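Danix Desk Cloth by Flirkus
Folded, 132 grams. Sold singly or as a pair. 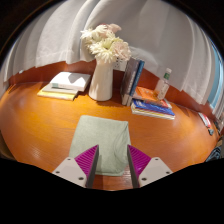 What is the cloth made of, and how thick is it?

A cotton and linen blend in a plain weave, a little heavier than a dish towel and a good bit lighter than a bath towel. It drapes over your hand easily and folds in four without turning into a brick.

About the cloth

We've been making kitchen linens at Flirkus for years, and the desk cloth started as a side project. Tiago Paiva, who runs our cutting room, kept taking offcuts home to wipe down his writing desk, and he liked them so much that he asked for a proper hemmed version. We made a short run of 200 in March and they were gone before we'd even put up a decent page for them! So we've gone back to the mill, tidied up the corners and ordered enough cloth for 2000 more.

Sage green is the color we started with and it's still the one we reach for. It sits beautifully on warm, orangey wood, and it looks just as good next to white pottery (a vase, a mug, whatever lives on your desk). It's a soft green with plenty of gray in it – if you're hoping for something brighter, this probably isn't your cloth.

What people use it for

Dusting, mostly. The weave is open enough to pick up dust dry, and a barely damp corner takes care of fingerprints on a glossy finish. Plenty of people also leave one folded on the desk as a resting place for a laptop or under a vase that might sweat. A few have told us they iron on it, which we hadn't thought of, but go ahead.

On varnished or lacquered wood, shake the cloth out first. Grit is what scratches a shiny top, and any cloth will drag it along if you let it. For waxed furniture we like the cloth best after four or five washes, when it has gone properly soft.

Creases

Yes, it creases. There's linen in it! You can iron it flat while it's still damp and it will look very smart for a day or so, and then it will go back to having a few soft lines along the folds. We like it that way. If you want a perfectly smooth cloth, our Cardoso cloth is all cotton and behaves much better, though it's slower to dry.

Washing

Machine wash warm with similar colors. Tumble dry low or hang it up. Skip the fabric softener, as it coats the fibers and the cloth stops picking up dust. Expect a little shrinkage in the first wash; we cut the cloth slightly long to allow for it. The green fades slowly and evenly.

If you use furniture oil on it, wash it by itself and dry it flat outdoors, well away from heat. Never put an oily cloth in the dryer or leave it balled up.

Details

Color: sage green
Weave: plain, cotton and linen blend
Edges: narrow double hem, mitered corners
Hanging loop: none on this version
Weight: 132 grams
Batch: second, updated June 9, 2016

Also from the same cloth

The Gritance runner uses the same fabric in a longer cut, with a wider hem at each end. It's made for sideboards and low shelves, and it takes a flower vase or a row of candlesticks nicely. Same green, same washing instructions – only bulkier in the drawer.

Orders of one or two cloths go out in a paper envelope. Larger orders are boxed.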